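Tolerances

The Tremodov was a dosing pump with a rated life of 15 years, and the one at the Gandia plant had been running for 26. Cistora sent me to decide whether it should be replaced. The job was scheduled for four days in April. I packed for four days.

Chaiwat Sitthichai met me at the gate with a visitor badge that had my name spelled wrong. He was the plant's maintenance lead. He wore a gray work shirt with a pencil in the pocket, and he walked on the side of the corridor nearest the machines, so that I got the wall.

"You'll want to condemn it," he said.

"I want to measure it."

"Same thing, from Cistora."

I set up the vibration sensors on the bearing housing and the motor frame and let them log overnight. The readings were low. They were lower than those of a pump half its age, so I assumed a fault in the sensors, swapped them, and logged a second night. The readings stayed low.

On the third morning I asked to see the maintenance records. He brought me a stack of notebooks in place of the file I had expected. Every entry was in pencil, with the date, the temperature of the room, and the torque on each bolt. In the margins there were short remarks. "Louder after rain." "Shim under left foot, see if it sulks." I read until the light went and he came back to lock up.

"Did you write all of these?"

"The first nine are by the man before me. After that, yes."

"Why the room temperature?"

"Because it changes," he said.

I noticed his hands then, which I hadn't intended to do. There was a burn scar across the left thumb, old and pale. I turned back to the notebook and read the same line twice.

He asked if I had eaten. I had not. He took me to Yimyam, which had six tables and a kitchen you could see into, and ordered for both of us without opening the menu. Then he stopped, called the waiter back, and asked me what I liked. I told him that what he had ordered was fine. He seemed to file this away.
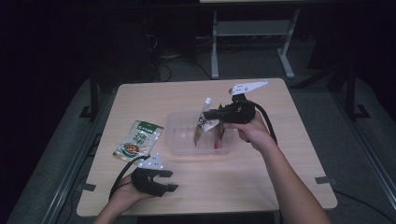 Sauce pouch in a clear container.

We talked about the pump through the first course and most of the second. He believed a machine should be kept within its limits by small corrections made often. I believed in intervals: you calculate one, you write it down, you hold to it. He said that my method worked for a fleet of 200 pumps and his worked for one. I said that was a fair summary.

"Which do you use at home?" he asked.

"There isn't anything at home that needs maintenance."

It came out flatter than I meant it to. He poured me more tea and didn't say anything for a while. I found I didn't mind the quiet. In my last relationship we had both talked a great deal, mostly about schedules, and it had ended by email with an attachment.

On the fourth day I should have written the report and left. Instead I told Cistora that I needed a full load test, which was true under the procedure, though the procedure also allowed me to waive it. The test took three more days. I bought two shirts in town.

He was in the pump room for all of it. He held the lamp while I read the gauges, and when I reached for the wrench it was generally already in my hand. At 58 percent load the housing began to hum at a pitch I could feel in my teeth. I went for the stop button. He put his hand over mine, lightly, and shook his head.

"Wait," he said. "It does this."

The hum climbed, held, and dropped away. The needle settled in the middle of the band. He hadn't moved his hand and I hadn't moved mine, and the pump ran on at full load with no measurable deviation.

"You could have put that in the notebook," I said.

"It's in the notebook. Volume six."

I kissed him at that point. It was not a well-planned action. I was wearing ear protection and so was he, and the two sets knocked together hard enough to shift mine down onto my neck, which let in all of the noise at once. He laughed. I saw it more than heard it. Then he took his own off, hung it on the valve handle, and kissed me back with a good deal more care.

My report ran to eleven pages. It recommended that the Tremodov stay in service, subject to inspection at regular intervals by a qualified engineer. Cistora wanted to know what interval I had in mind.

I took the draft to the pump room at seven in the evening, when the day shift had gone. He read it standing up, pencil out, the way he read everything. On page nine he stopped.

"You left the interval blank."

"I'm open to input."

He thought about it. He checked the thermometer on the wall – habit, I suppose – and wrote something in the space, small and neat, and gave the page back to me.

It said: "Small corrections, made often."

"I can't submit that," I said.

"No," he said. "Put six months. Keep that one for yourself."

I typed in six months. I called the hotel and asked whether the room was free until the end of the month, and the clerk said it was, and did I want the side with the sea. I said I would ask.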